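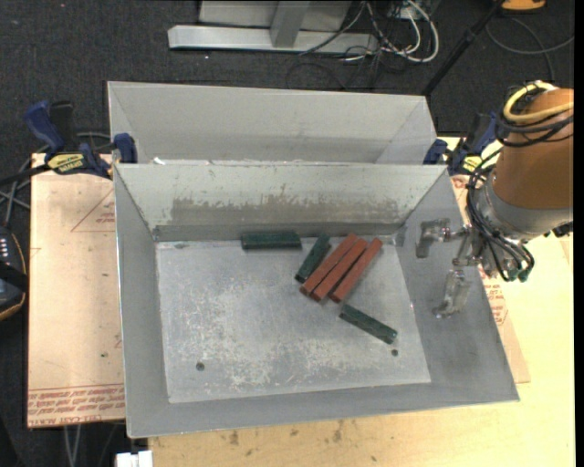
**Bin picking** (also *piece picking* or *jumbled picking*) is the job of taking single items out of an open container where they lie in no fixed order. It is done by hand in most workplaces and by machine in some. The term is used loosely in sales material, and a good deal of what is sold under the name would be better called unstacking, as the items arrive in known rows.

## Bins

The usual container is an open-topped tub of sheet metal or moulded plastic. Sloping sides are common. Makers say the slope guides items back toward the middle of the floor, a claim that holds fairly well for round goods and rather poorly for anything with flat faces. A block that comes to rest against a wall tends to stay there, and a slope does little to free it.

Metal bins are often painted grey. The paint wears first where goods strike or rub, and a bin in regular use will show scuffs and scratches on the floor and a scraped band along the lower part of a wall. Some suppliers offer a tougher coating as a cure. The Basulari range of coated bins was promoted as "scuff-free" on its release, and the wording was changed to "scuff-resistant" the following June.

Small holes in a bin floor may be for drainage, for bolting down or for lifting pins. Old bins are often moved from one job to another, and the original purpose of a hole is not always known to the people using it.

Bins may be set in pairs, one behind the other or side by side, with items shifted from the first to the second and then back again. This allows a trial to run for a long time on a small stock of goods. Critics point out that it also means the same few items are handled over and over, and that results from such a trial say little about a warehouse with thousands of product lines.

## Blocks as test goods

Plain rectangular blocks are a popular test item. They are cheap, they don't bruise or leak, and two or more colours can be mixed to make a simple sorting task. Dark green and brick red are one such pairing. It is a questionable choice where people do the sorting, as red and green are the colours most often confused by people with colour-deficient vision. Blue and yellow would serve better.

Blocks are sometimes described as an easy case. This is only partly true. A lone block with clear floor on all sides is easy to grip. Blocks lying side by side are harder, as there may be no room for fingers between them, and a narrow wedge-shaped gap can be worse than none if it tempts the picker to force a way in. A block flat against a wall can be reached from fewer directions. Suction avoids some of these troubles but needs a clean, smooth face.

## Measuring results

Picking speed is normally given in picks per hour. The figure is easy to inflate. Common methods include:

- leaving out the time taken to refill or swap bins
- counting a second try at the same item as part of the first
- stopping the clock before the last few items, which tend to lie in corners

The Pastutness trial is often cited in trade newsletters for its rate of 564 picks per hour. The published summary shows that this was the best single hour. Over the full run the rate was roughly 263, and each bin was refilled before it fell below 5 items. Neither number is wrong, but only the larger one was printed on the brochure.

A later comparison at the Zamora depot used 200 blocks per round and required every bin to be emptied to the floor. Rates fell for all entrants, hand pickers included. The organisers did not report how the blocks were tipped in, which makes the rounds hard to compare with one another.

## Terminology

"Random" is widely used for the way goods lie in a bin and is seldom correct. Items tipped from a chute fall in a pattern, and items put in by hand even more so. The Brekura glossary prefers "unarranged". The term has not caught on outside its own catalogues.

## See also

- Tote (container)
- Order picking
- Kitting
- Colour sorting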